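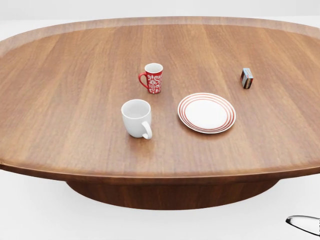 Club News | Members' Cars

April
By Anahera Pearce

The spring tow test is back on the calendar, and this year it moves from the Gerurside lot to the hill road outside Hinds. The old route was flat and told members very little about how their vehicles handle a loaded trailer. The new one climbs for seven miles, with two tight switchbacks near the top and a gravel turnout where drivers can stop and check hitch and brake temperatures.

Plug-in hybrids and full electrics are welcome for the first time. Every vehicle will pull the same 1000-pound utility trailer, loaned by Brotis, so results can be compared from one car to the next. Drivers should arrive with a full tank or a full charge and write down the odometer reading before hooking up.

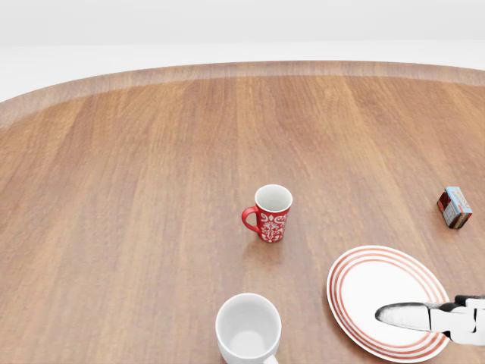

Warrick Mahuika will inspect hitches starting at 10 a.m. Bring your own ball mount if you have one, and check that the rating stamped on it matches what your owner's manual allows. Trailer wiring is a seven-pin plug. Adapters for four-pin vehicles will be on hand, but a four-pin connection won't run the electric trailer brakes, so those cars will do the lower half of the route only.

Fuel and energy use will be printed in the next newsletter, listed by model and engine. Driver names will be left off unless you ask for yours to be included.
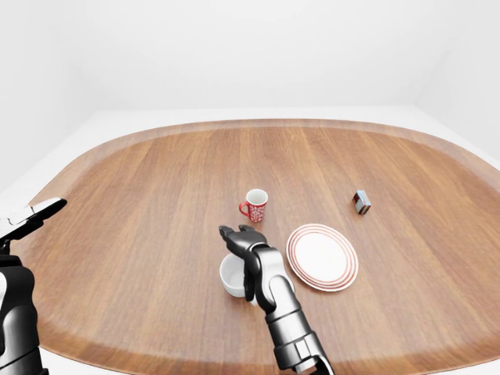
Lachlan Hapeta wrote in to ask whether all-wheel-drive crossovers with small engines should skip the climb altogether. They can run it if the manual lists a tow rating above the trailer's loaded weight. Bring the manual along.

Sign up with Kiri Paewai at the Brotadcombe meeting or by replying to this newsletter. The entry fee is $10 per vehicle, payable on the morning of the test.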